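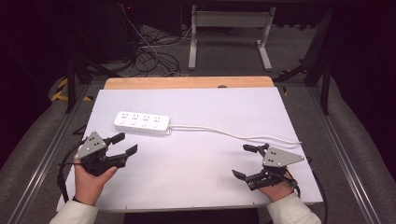
Home Datasets Fish Immunity Ratanaporn Downloads Contact

# Ratanaporn: antimicrobial peptide genes in catfish gill and skin

Welcome! Ratanaporn is a set of gene sequences and expression counts for antimicrobial peptides in farmed catfish, with the main weight on hepcidins, cathelicidins and the piscidin-like family. We made it for our own work on mucosal defence, and then so many colleagues asked for the tables that we tidied them up and put them here.

Gill and skin are wonderful tissues to work on. They meet every bacterium in the pond before the rest of the fish does, and yet most public expression data for these species come from liver, spleen and head kidney. We wanted to see what was happening at the surface!

## What you get

- `peptides.fasta`: 801 predicted precursor sequences, signal peptide included
- `counts.tsv`: raw read counts, one row per transcript (3,906 rows), one column per library
- `samples.tsv`: tissue, tank, treatment and time point for each of the 40 libraries
- `families.tsv`: our family calls, with a confidence column (high, medium, low)
- `notes/`: Lamai's working notes on the awkward sequences, well worth a read

Counts are raw. Please normalise them yourself, and keep gill and skin apart when you do. We tried pooling them in an early version and the skin libraries dragged everything about.

## How it was made

Fish were kept in seven tanks at the Brornine hatchery and sampled in May. Treated fish had a bath challenge with *Aeromonas hydrophila*; controls had the same handling with clean water. Tissue went straight into preservative, and RNA was extracted in tank order (see Known problems).

Reads were trimmed, assembled and searched against a hand-picked set of known fish peptides. The search and family calling run in Jillow, our small pipeline, which has its own repository. Anything Jillow marked "low" was looked at by eye by Lamai Srisuk or Fongchan Yimyam, and where they disagreed the call stayed "low".

## Known problems

- Extraction batch and tank are confounded. Use `tank` as a blocking factor and be careful with small effects.
- Several hepcidin sequences are near-identical and may be alleles of one gene. We haven't merged them.
- Cathelicidin calls rest mostly on the conserved front part of the precursor. The mature peptide end varies a lot and our cut sites are predictions.
- No proteomics. A transcript in the table doesn't mean there is working peptide in the mucus.
- Two column names in `samples.tsv` changed in v1.2 (`grp` is now `treatment`, `t` is now `hours`). Old scripts will break.

## Using it

Free for research and teaching. If you publish, please cite the data card and give the version number. Students have had good fun with the family trees, and the hepcidin branch makes a lovely practical.

## Still to come

The Ramel set, with intestine libraries from the same fish, is being checked now. Early plots look really exciting, especially for the piscidin-like group, and we'll use the same column names so the two can be joined on `fish_id`.

Corrections to family calls are very welcome. Open an issue with the sequence ID and the reason for the change. Fongchan looks after these.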